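We use cookies to remember your settings. Accept | Manage

Living room bins and formal sofas: a few tips

I love a proper sitting room — patterned sofas, scrolly arms, a painting in a gold frame — but crumbs and tissues pile up fast in there! My best trick is a small lined bin that comes out onto the rug while you tidy and goes back in its corner afterwards.

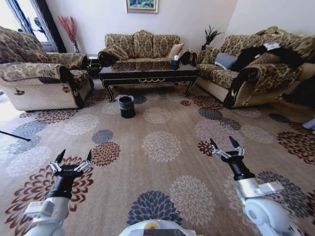
Silviu Gavrilă wrote in that he keeps spare liners folded flat under the one in use, three at a time, and hasn't gone hunting for the roll since December. Brilliant, I've copied it!

A few more that work for me:

Start with the coffee table. A glossy black top shows every fingerprint, so wipe it with a barely damp cloth and buff straight away with a dry one.

Do carved trim with a soft, clean paintbrush (a cheap one is fine) and work from the top down. The dust falls on the carpet, so hoover last.

Gather up plastic wrapping before anything else goes in the bin. Twist it into a rope, tie a knot in it and it takes up hardly any room — so satisfying!

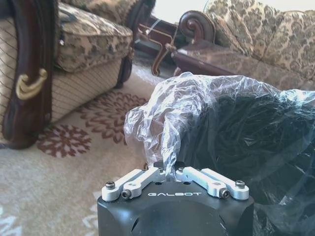

Crinkly clear film over a glossy black bundle, by the armchair.

Lift bags by the neck and keep them well clear of pale upholstery.

Last updated: December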